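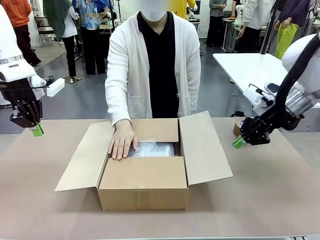 Lining a box with bubble wrap at the packing table, with the two-armed robot alongside.

About Zinbridge

Zinbridge writes the rules for rooms where people and robots share a table. We write them for small manufacturers, packing rooms and university labs, and we try them out on ourselves first, on the theory that a rule that annoys its own author will be followed by no one else.

Our founder, Santeri Kallio, started the company after a stretch at a parts warehouse where the robot safety manual ran to 619 pages and lived in a locked cabinet. The key was at reception. Reception closed at 4:30. The night shift ran the robots on common sense and a handwritten note that said "not the left one."

Our first product was that note, improved. We called it the Kukine Sheet, and it still fits on one side of paper. It has 17 rules. There were 19, until we found that two of them said the same thing in different moods, and that a third contradicted both. We kept the third and split it, then thought better of it. The minutes of that meeting are available on request and have never been requested.

What we do

Most of our work is packing, sorting and light assembly done by a person and a two-armed robot at one table. It looks simple. Then you ask who is allowed to reach into the box, and the room goes quiet.

Our rules are written in words you would use to a coworker. A few from the current sheet:

One pair of hands in the box at a time, whoever they belong to.

If you are going to reach across, say so out loud. The robot won't mind and the person next to you will know.

Whoever presses stop is right. We can discuss it later, with coffee.

Long cardigans, lanyards and scarves are a question for the risk assessment at each table. Ask before the shift, while the answer is still boring.

Tape has a home. Put it back there.

None of this replaces the formal standards, or the machine maker's instructions, or the law. We read all of those so that we can tell you which parts apply to your table, and we will say plainly when a job needs a certified safety engineer. We have two on call and they are both less fun than this page.

How we work with you

We come and watch. This takes a day, sometimes two, and people behave beautifully for the first hour. After that we learn something. We write a draft sheet, your staff cross things out, and we come back in a month to see which rules have survived contact with a busy afternoon. The ones that haven't get rewritten or dropped.

Lavetov, our incident log, came out of those visits. It holds 308 near misses sent in by clients, with names removed. The largest group is filed under "thought it was off." New entries go in as they arrive, and we revise the Kukine Sheet every December — usually by a word or two, after a long argument over which word.

The Laitinen room

Our training room is called Laitinen. Courses are kept small enough that everyone gets a turn at the table and a turn at the stop button. We do not hand out certificates for attendance. You may keep the pen.

To arrange a visit or ask for the current sheet, use the contact form. A person reads it, generally before lunch.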